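Unit 7: Founding stories and what to do with them

Read the Amgate packet before you come. It is short, and the handwriting in the second half is bad, so leave yourself time.

Every town in this course has a founding story, and most of them were written down long after anyone who was there had died. Amgate is a good case. The welcome sign says 1631. The church booklet says 1631. The school song, God help us, says 1631. When you trace them back they all rest on one pamphlet by Grethe Nørgaard, who gave no source for the date except "the old mill book." No mill book has ever been produced. I have asked at the town office twice.

Three books agreeing with each other tells you very little if two of them copied the third. Look for shared mistakes. Nørgaard spells the miller's name Van Hecke on one page and Vanheck on the next, and the church booklet repeats both spellings in the same order. I would call that copying.

What we do have is a tax list, undated, with 40 households on it. Van Hecke appears near the bottom, charged for a house and no mill. People will tell you the mill was exempt. Maybe. Ask them for the exemption.

Then there is the ferry. The usual account says the Ukeo crossing made the town, and that farmers from Vero came over every market morning. Trinity Sorensen went through the toll receipts and found more than 50 that name a traveler's home village. Vero hardly shows up. Her article is in the packet and I think her reading of the receipts is sound, though she leans too hard on the ones from July, when the road was open anyway and anyone with a cart had a choice.

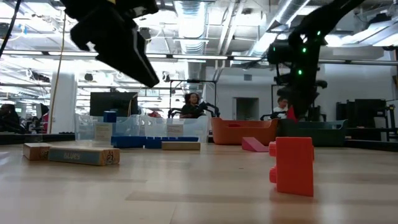 The receipts have their own problem. A toll keeper wrote down what he was told, or what he felt like writing, and he had every reason to leave some crossings out. A missing village may mean its people never came. It may also mean they paid cash to his brother-in-law.

For discussion, bring one claim from Nørgaard that you believe and say what it rests on. "It sounds right" will not do. Bring one you don't believe as well, and be ready to say what piece of paper would change your mind.

Written response: one page, on the tax list only. Leave the mill out of it.

Last updated: July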